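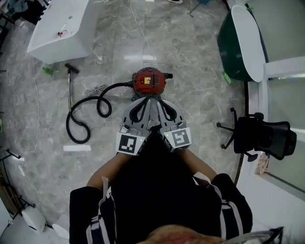 August, 4:10 p.m. Second box from the Brisura seizure opened with Hayley Tapley watching and initialing the log.

Counted 150 wristwatches, all in the same gray sleeves. Case backs carry the Fabbri name, but the lettering is shallow and the second "b" leans. Same fault as in the first box, so probably one stamp — check under the scope before I put that in writing.

Weighed four of them. All came in light against the reference piece Gerardo Magbanua signed out to us. Opened one: quartz movement, no maker's mark.

The detective's sheet says 2000 units for the whole seizure. A-yeong Tak thinks that includes loose straps. Need the Vendevstead storage receipt to settle it.

Boxes resealed, back in cage 4. Scope is booked for tomorrow morning.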